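Posted in: Home Life, Gadgets & Grumbles | 3 April 2022

I have a dishwasher, a washing machine, and a little round vacuum that gets stuck under the same chair every single day. By any fair measure I live with robots already. And yet I still spend my Sunday picking cups up off things and putting them on other things, and I would like to know when that part ends.

I've been reading up on this since December, when I hosted both sides of the family and ended the night with 131 pieces of stuff to wash. (Yes, I counted. I was in a mood. It included spoons.) Loading the machine was the job. The machine does the washing, fine, thank you, but the washing was never what I minded! What I mind is the walking around, finding the glass behind the curtain, working out whether it still has an inch of soda in it, and getting it to the kitchen without wearing it.

So I've gone down the hole. I've read articles I only half understood, I've watched more clips of mechanical arms than is good for anybody, and I've bored my whole household at dinner. What I have is an opinion, and it's a bit mixed.

The first thing I had wrong was where the hard part is. I thought it would be the brain. You know, getting a machine to understand "please clear the table." But the people who work on these things seem to spend an awful lot of their lives worrying about fingers. What shape, how many, how soft, how hard they squeeze. My own hand does all this while I'm on the phone. I can feel a can start to slip and I tighten up before I've even noticed. A machine has to get that from somewhere, either from sensors or from being built so that it doesn't matter as much.
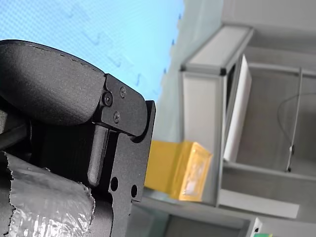
My sister-in-law's workplace is a good comparison. It's a packing place called Flillora (candles, soaps, gift sets, that sort of thing) and they have a machine from a company called Studel that closes and tapes boxes. It has been running for seven years and by her account it almost never puts a foot wrong. It's also the dumbest thing you ever met. The box arrives in the same spot, at the same angle, in the same size, and if somebody wants a different size there's a whole business with a wrench. The filling of the boxes, with three soaps and a candle and that crinkly paper, is still done by people. They looked into automating it a couple of times and both times the answer was come back later.

That's the split, as far as I can tell. If you can make the world hold still for the machine, it's wonderful, and has been for decades. If the machine has to deal with the world as it comes, it gets slow and fussy. My kitchen is very much the world as it comes. A factory can bolt everything down. I can't even get people to put the mugs on the same shelf.

But! I don't want to be the grump who says it'll never happen, because I've changed my mind about some of it. I used to think the machines with one arm looked silly, and I put it down to them being early. Then I tried emptying my dish rack with one hand behind my back. Have a go. Single plates are all right. Anything with a lid is a nightmare, pouring from one thing into another is only okay if the other thing is heavy, and opening a bag of anything is out of the question. Two arms make so much more sense for a house, even if it must be twice the headache for whoever has to keep them from knocking into each other.

And I've come around on the tiny jobs too. It used to annoy me that the tasks were always so small. Pick up a drink can. Move a cup. Big deal, I'd think, my toddler nephew can do that (and then throw it). But clearing up really is just that, over and over, with the objects changed. A can is stiff and smooth and doesn't mind much where you hold it. A plastic cup gives when you squeeze it, and it's light enough to go over if you brush past with your sleeve. If you can handle the pair of them every time, wherever they've been left, you've done a decent chunk of my living room.

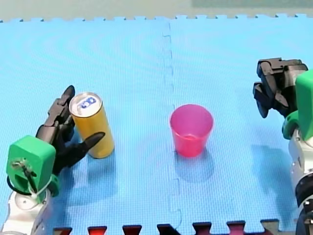

"Every time" is where I get stuck, though. How often would it have to get it right before you'd let it loose in your house? I asked this at dinner and got a proper argument going. One side said nine out of ten would be great, they'd take that tomorrow. I said nine out of ten means I'm mopping up every tenth drink, and probably sweeping up a glass by the weekend. My vacuum fails all the time and I forgive it, but when it fails it just sits under a chair and beeps. It doesn't drop my grandmother's gravy boat.

Speed is the other one. I timed myself clearing the coffee table after a movie night and it took me just over 2 minutes, with a stop to eat the last of the popcorn. A lot of the clips I've watched have been sped up, and it says so in small letters in the corner if you look. I wouldn't mind slow, to be fair. It could potter away all night while I'm asleep as long as it didn't clank. I'd mind it if I had to stand there and supervise, since then I may as well pick up the cup.

Laundry I'm not even going to get into. A shirt is a different shape every time you touch it. I can't fold a fitted sheet myself and I've had forty-odd years of practice.

So can they do chores yet? Bits of chores, I'd say, in a tidy spot with a clear surface and somebody patient nearby. I'd happily pay for one that only did cups and cans, if it did them properly and went back in the closet afterward. Dishwasher's just finished, so I have to go and unload it.

Filed under: robots, chores, kitchen, things I want invented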